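Tiltside stacking sticks - three months in and still on the coffee table

I bought these on a whim in July, after Jucélia brought a set round one evening and we ended up playing until gone midnight. If you haven't come across them, they're a bundle of plain wooden sticks that you stand up, lean against each other and generally try not to knock over. You get a little booklet of games with them, a couple of which are good, and one (the bidding one) that I still don't understand after reading it four times. Jucélia says she skips that page and so should you.

First thing to say is that the wood is lovely. I've had cheap sets before and they shed splinters all over the rug, and the ends were never cut square, so anything you stood up went straight back down again. The ends on mine are properly flat. They came in that reddish-brown colour, a bit like a conker that's been in a pocket for a week, and the shade wanders from stick to stick and even along the same stick. I like that. My brother-in-law Nelu didn't, he thought they'd match!

The finish is smooth with only a slight sheen, so you can grip them without your fingers sliding about. I did wipe mine down with a damp cloth before the first go, as there was a bit of sawdust in the box, and they've been fine ever since.

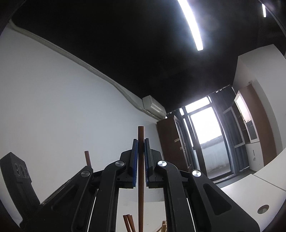

Pulling one stick out of a bunch is where the fun is, by the way. The booklet calls this one Thicket. You stand a handful up close together, let them lean however they like, and take turns lifting one straight up without disturbing its neighbours. Sounds easy, and the first couple are, but then you get to the one that's propping up its mate and everybody goes very quiet. Ignacio is annoyingly good at it. He goes in slowly, right near the top, and I swear he holds his breath the whole time. I'm more of a snatcher, and I lose.

Moans? A few. The box is thin card and one corner had split by the second week, so mine now live in an old biscuit tin. There's no bag, and at this price I'd have liked a bag. The score pad is tiny and you'll run out. And they make a real clatter on a hard table - we put a tea towel down now if it's late, though a thick one makes standing them up much harder, so use something thin and pull it tight.

I also looked at the Flanagan set before buying, which is lighter in colour and comes in a nice tub, but the sticks are painted and I had a feeling they'd chip. Can't say for certain as I never bought it.

Would I buy them again? Yes, and I've already got a second lot put by for Emerson's birthday. Four stars, and I'd have given five with a decent box.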